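Chapter 4
Floor Coverings and Indoor Acoustics

4.1 Introduction

The acoustic behaviour of a furnished room depends largely on its floor. Walls and ceilings are usually finished with hard, painted surfaces, and the floor is often the only large area on which the designer has a free choice of material. This chapter treats textile floor coverings as porous absorbers and sets out the methods used to predict their effect on reverberation time.

Two quantities are used throughout. The absorption coefficient is the fraction of incident sound energy not reflected by a surface. The equivalent absorption area is the product of that coefficient and the surface area, expressed in square metres. Both vary with frequency, and a single-number rating should not be used where low-frequency control is required.

Pile height, backing density and underlay all influence the result. A thin loop-pile carpet bonded directly to a concrete slab absorbs little energy below 500 Hz. The same carpet laid over felt performs better through the middle of the range. Colour and pattern have no acoustic effect, although they govern the visible soiling of the fibre and therefore the maintenance program.

The worked problems refer to the Pruvuvdale library, a single-storey building with a floor area of 1,808 square metres, surveyed by Akinyi Nyanda before and after recarpeting in July. Readers unfamiliar with octave-band analysis should review Chapter 2 before proceeding. 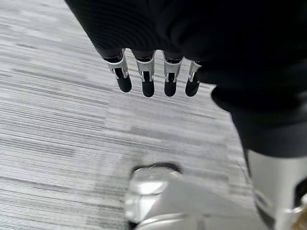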